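Reltton 693 – Fundo de papel para fotografia de retrato e editorial

Referência: RL-693
Fabricante: Reltton
Distribuição: Bristel
Disponibilidade: em stock

Descrição

O Reltton 693 é um fundo contínuo em papel sem costuras, destinado a retrato de meio corpo e corpo inteiro, fotografia de equipa e imagem editorial. É fornecido em rolo, sobre tubo de cartão rígido, com a face útil virada para fora. A superfície é mate e não apresenta textura perceptível às distâncias habituais de trabalho. O tingimento é feito na massa, pelo que o corte da extremidade suja não deixa aresta de cor diferente.

A gama compreende oito cores. A variação entre lotes é controlada por leitura espectrofotométrica, mas recomenda-se que os rolos destinados a uma mesma série de retratos sejam encomendados em conjunto. O número de lote está impresso na etiqueta interior do tubo.

Características técnicas

Material: papel não revestido, isento de ácido
Largura útil: 2 m
Comprimento do rolo: 8 m
Acabamento: mate nas duas faces
Armazenamento: vertical, em local seco

Montagem

O tubo é compatível com os suportes de parede e de tripé Boltadum. Introduza os expansores nas duas extremidades antes de elevar o rolo. A corrente de accionamento deve ficar do lado oposto à fonte de luz principal. Depois de desenrolar o comprimento necessário, bloqueie o rolo com as pinças incluídas no suporte; o papel não deve ficar sob tensão entre a barra e o chão.

Para retrato de corpo inteiro, deixe a curva entre o plano vertical e o chão formar-se livremente. Fita adesiva só nos cantos dianteiros, e sempre de baixa aderência. O calçado deve ser limpo ou coberto com protecções descartáveis.

Iluminação

O papel reflecte de forma difusa e admite luz contínua ou flash. Na cor branca, para obter fundo sem detalhe, ilumine-o separadamente da pessoa fotografada e meça a luz nos dois lados. Nas cores escuras, afaste a pessoa do fundo e utilize grelhas nos modificadores laterais.

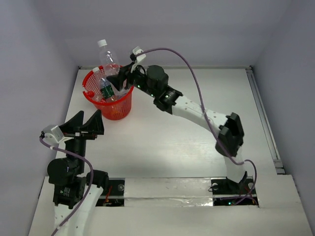

Nas cores médias, a mesma amostra pode ser clareada ou escurecida variando apenas a distância entre a luz principal e o papel. O fotógrafo Aidan Keane utilizou o cinzento desta gama na série Matubbar, composta por retratos de autores e editores, e manteve uma única fonte lateral em todas as sessões.

Conservação

Enrole o papel no final de cada sessão e fixe a extremidade com a cinta fornecida. Rolos guardados na horizontal, apoiados apenas nas pontas, tendem a ondular ao centro. Pó e marcas secas removem-se com pincel macio. Não utilizar panos húmidos.

Conteúdo da embalagem

Rolo de papel, cinta de fecho, folha de instruções. Suporte, expansores e corrente vendidos separadamente.

Encomendas

Os rolos são expedidos em caixa individual e não podem ser dobrados. A devolução é aceite apenas com a película exterior intacta. Pedidos de amostras de cor e questões técnicas: Karthik Abeysekara, apoio a estúdios, Bristel.

Ficha revista em 17 de janeiro de 2025. As novas cores entram em catálogo em março.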